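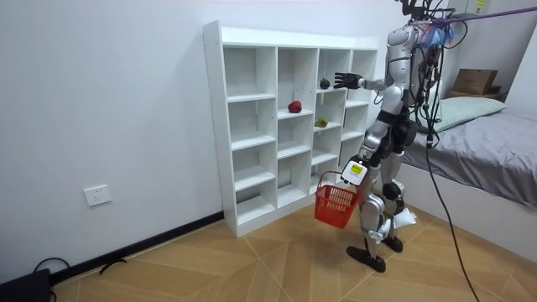

Cube shelves in the front hall: does anyone's stay sorted?
Home & Household > Storage and Clutter

pegboard_skeptic
Last April I bought a cube shelf for the front hall, the Sketden, because the listing said it would "give every item a home." I have now had it long enough to report that every item does have a home, and it is whichever cube is at elbow height when you come in the door. The top row holds nothing but dust and a candle. The bottom row holds shoes that no longer have partners. The one at elbow height holds mail, keys, a bike light, half a sleeve of crackers and a bag of other bags.

So my question for people who live with more than one other human. Do you assign cubes by person, by type of thing, or do you give up and buy the fabric bins so at least the mess has a lid on it?

mudroom_monarch
By person. Always by person. Type of thing sounds sensible until you have to settle whether a swim towel is "sports" or "linens" while someone drips on the floor. If it's yours it goes in your cube, and when your cube is full you deal with it or you wear it.

tallboy44
Strong disagree with the above. By person means four separate cubes with one glove each and no pair anywhere in the house. We did that for a winter. Gloves together, hats together, dog things together. The dog has the best-run cube of any of us.

pegboard_skeptic
The dog can't open mail, though, and mail is what's killing me.

tallboy44
Mail doesn't go in a cube. Mail goes in the recycling, and the piece you needed goes in with it. You then get a second notice, in red, which is easier to find.

inkandlinoleum
I'm going to be the unpopular one and say the trouble is the cube. It's a bad shape. Nothing people own is a cube. Boots flop over, a folded sweater takes up the bottom third and then you have all this air on top that you paid for. I swapped mine for plain hooks and a long bench and I haven't missed it.

mudroom_monarch
A bench is a shelf you sit next to. Tell me there isn't a coat pile on it right now.

inkandlinoleum
There are coats on it. I would call it a gathering.

quarter_round
Mostly here for the carpentry but I have opinions. Before you reassign anything, check it's fixed to the wall. I helped my sister put together a Cirorance tower and the wall bracket was still sealed in its little bag a year later, in the "misc" cube, naturally. Tall units full of stuff want to come forward, and kids treat the openings as a ladder. Find a stud. If you can't find a stud, use a proper toggle anchor and not the plastic plug that came in the box.

pegboard_skeptic
I have gone and looked. I have also found a small bag with a bracket in it. It was under the crackers. Thank you, I'm going to buy toggles.

lowshelf_lou
On the original question. We have one in the kitchen, so not quite the same problem, but what helped was putting fewer things in it. I know how that sounds. We took everything out, put it on the floor and only put back what somebody had used that month. Three cubes stayed empty and I had to fight the urge to buy something for them. Now the fruit lives in one, out where people see it, and it gets eaten instead of going soft in a drawer.

mudroom_monarch
Empty cubes in my house last until someone comes home with a backpack.

lowshelf_lou
Oh, same. I put one bowl in each so they look occupied. It's like leaving the radio on when you go away.

tallboy44
What do the fabric bins run these days? I see pegboard_skeptic is wavering.

pegboard_skeptic
I priced the Drida ones. To fill the whole unit it's $165, and that's for boxes made of what I'd call ambitious felt. The shelf itself wasn't much more than that. There's also a wicker set for $296, presumably for people whose gloves are nicer than mine.

inkandlinoleum
Don't do it. A bin is a drawer you can't see into and can't open with one hand. My mother had them and we found a whole Easter in one.

quarter_round
Measure first if you do. "Fits standard cubes" means nothing, there isn't a standard. Mine were a hair too wide and they go in with a noise like a boot coming out of mud. The fabric has started to fray on the corners.

sotto_vacuum
I'll defend the bins. I've got them on the bottom row only, for the things that look terrible no matter what you do (hats, leashes, reusable bags, whatever that tangle of chargers is). Everything at eye level stays open, so you can't stuff it without being ashamed. Been that way for a couple of years and it's fine. Nobody would photograph it, but I can find my keys.

mudroom_monarch
Okay, that I can live with. Bottom row bins, by person, open row above for shared stuff. I'm willing to call that a treaty.

tallboy44
Bottom row bins BY TYPE and you have my signature.

sotto_vacuum
I'm not getting involved in the glove thing.

pegboard_skeptic
Update for anyone following, which I assume is nobody with a tidy hall. Shelf is now anchored. Took me 48 minutes, most of it spent knocking on the wall with my ear against it like a safecracker. I bought bins for the bottom row only, secondhand, off a neighbor who had a stack of the Sotiropoulos canvas ones and seemed relieved to see them go. They're a bit small, so they rattle around, but they go in and out without a noise.

Assignment is by type. Sorry, monarch. We put it to a vote at dinner and "by person" lost once it was explained that you'd have to clean out your own.

Mail is still at elbow height. I moved the crackers up to the top row next to the candle, and they've been moved back twice.

mudroom_monarch
I accept the result and I'd like it noted that you'll be back here in the fall with one glove.

quarter_round
Which toggles did you end up using? Metal or the strap kind?

pegboard_skeptic
Strap kind. One went in crooked so I put in another next to it, and the crooked one is behind the dusty row where only the candle can judge me.

quarter_round
Strap kind is fine. Give it a good tug once the shelf's loaded, then check it again when the heat comes on, drywall moves around more than you'd think.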